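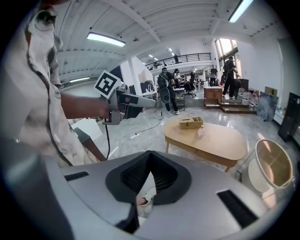 *Fig. 3. Coffee table with compartment box and bottle.*

## Section 3: Clearing and Oiling the Table

You have assembled the Mistham coffee table. It stands on all its legs, the drawer goes in and out, and you have at most one screw left over. (If you have more than one, return to Section 2. We'll wait.)

This section covers the first oiling, the yearly oiling after that, and what to do about rings. It applies to the oval Mistham and to the longer Bradthorpe bench, which is oiled the same way but takes more oil and more patience. It does not apply to the painted Akl side table. Please don't oil the Akl. We get letters.

### 3.1 What you need

- One tin of Plimum table oil, natural or pale
- Three lint-free cloths (old T-shirts are fine, old towels are not)
- Fine sanding pad, the gray one from the parts bag
- Rubber gloves
- A metal bucket or lidded metal tin, half full of water
- Masking tape
- A free evening and most of the next day

The tin in the box holds enough for two coats on the Mistham. Bradthorpe owners will need a second tin, and we're sorry we didn't just put two in.

> **CAUTION:** Cloths soaked in oil can heat up and catch fire by themselves, with no help from anyone. Put every used cloth straight into the bucket of water. Do not ball it up and leave it on the workbench, in the trash, or in the pocket of your good overalls.

### 3.2 Before you start

1. Take everything off the table. This includes boxes, bottles, coasters, remote controls, and the magazine you are keeping for one article.
2. Pull the drawer out until it stops, lift the front, and pull again. It will come free. Empty it too.
3. Set the drawer aside with the face up. The inside of the drawer is never oiled. Oil in a closed space stays sticky and smells like a hardware store until spring.
4. Open a window. Two is better.
5. Put down newspaper or a drop cloth that reaches at least a foot past the tabletop on every side. The oval shape makes people optimistic here.
6. Tape over the drawer runners.

**Note:** The room should be comfortable and fairly dry. If you bought your table in August and it feels like soup indoors, leave the job for a cooler week. The table will survive being naked a little longer.

### 3.3 Sanding

1. Find the direction of the grain. On the top it runs the long way. On the legs it runs up and down.
2. Sand lightly along the grain with the gray pad. You are taking off fuzz, and you should hear a whisper. If you hear scraping, you have the wrong pad or a grudge.
3. Go over the rim with two passes only. The rim is thinner than it looks, and hard sanding leaves flat spots that you will be able to feel forever.
4. Wipe off the dust with a dry cloth.
5. Wipe again with a cloth that is barely damp.
6. Wait 90 minutes.

During the wait the surface may feel rough again. Damp wood raises its grain, and this is the time for it to get that over with. Give it one more light pass with the pad and wipe it dry.

**Note:** Do not use a power sander. We know you have one. We know you bought it for something and it hasn't come out of the case. The finish was sanded flat at the workshop and a machine will leave swirls that show up beautifully once the oil goes on.

### 3.4 First coat

1. Stir the oil. Shaking makes bubbles, and the bubbles will end up on your table.
2. Put on the gloves.
3. Turn the table upside down on the drop cloth and do the legs and underside first. Everybody skips the underside. A top that is oiled on one face only will slowly turn into a shallow dish.
4. Wipe off the extra, wait until it no longer feels wet, and turn the table back over. Two people make this easier. One person makes it a story.
5. Pour a puddle of oil the size of a jar lid in the middle of the top.
6. Spread it with a cloth along the grain until the wood looks evenly wet. Add more where it dries out quickly, usually near the ends.
7. Leave it for 11 minutes. Ten is fine. Our finisher, Hadi Rizk, says 11, and he has been right about everything else.
8. Wipe off all the oil that is still sitting on the surface. Then take a clean part of the cloth and do it again.
9. Do the drawer front the same way.
10. Cloths in the bucket. See the caution in 3.1, which we would have printed larger if they'd let us.

> **CAUTION:** Oil left standing on the surface dries into a gummy skin. It cannot be buffed off the next morning. It has to be sanded, and you are back at 3.3 in a worse mood.

### 3.5 Second coat

Let the first coat dry overnight. If you started Friday after dinner, Saturday lunch is about right. Touch the underside of the rim, where a fingerprint won't matter. If it feels tacky, go do something else.

1. Rub the top very lightly with the gray pad, then wipe off the dust.
2. Apply oil as before, using half as much.
3. Wipe off after the same wait.
4. Remove the tape from the runners before the oil has set.
5. Slide the drawer back in once the front is dry to the touch.

You may put light things on the table the next day. Hot mugs, wet glasses, and feet should wait a week. The wood takes that long to harden all the way through, and heels are surprisingly sharp.

### 3.6 Everyday care

- Wipe with a damp cloth, then a dry one.
- Skip spray polish. It makes the next coat of oil sit on top and sulk.
- Felt pads go under anything that gets slid around, wooden boxes and trays included.
- Stand bottles on a coaster if what's in them could leak. Perfume, nail polish remover, and hot sauce all leave a mark, in rising order of embarrassment.
- Keep the table out of strong sun, or turn it end for end now and then so it fades evenly.

Oil the top again once a year, or whenever a drop of water soaks in and leaves a dark spot. One thin coat is enough. The legs can go for years.

### 3.7 Troubleshooting

**White ring.** Moisture in the finish. Leave it alone for two days, since many fade by themselves. If it stays, rub a little oil into it along the grain with the gray pad and wipe dry.

**Black ring.** Water has met metal and the two of them have met your wood. Sand gently over a wide area and oil again. A faint shadow may stay. Put a plant on it.

**Patchy shine.** Oil was not wiped off evenly. Rub the shiny parts with the pad until they match the dull parts, then give the whole top one thin coat.

**Drawer sticks.** Check for leftover tape. Then check for oil on the runners, which can be cleaned with a cloth and a little mineral spirits. Once they are clean, rub a candle stub along them.

**Table rocks.** Try it somewhere else in the room before you blame the legs. If it rocks everywhere, loosen all the leg bolts half a turn, press down on the middle of the top, and tighten them again in the order shown in Section 2.

**Pale patch where something used to stand.** Normal. The wood darkens in daylight and the covered part has some catching up to do. Leave the spot bare for a few weeks.

**Small parts.** Spare pads, runners, and bolts can be ordered with part code 800 plus the letter stamped under the drawer. If the stamp is covered in oil, you have oiled the inside of the drawer. See 3.2, step 3.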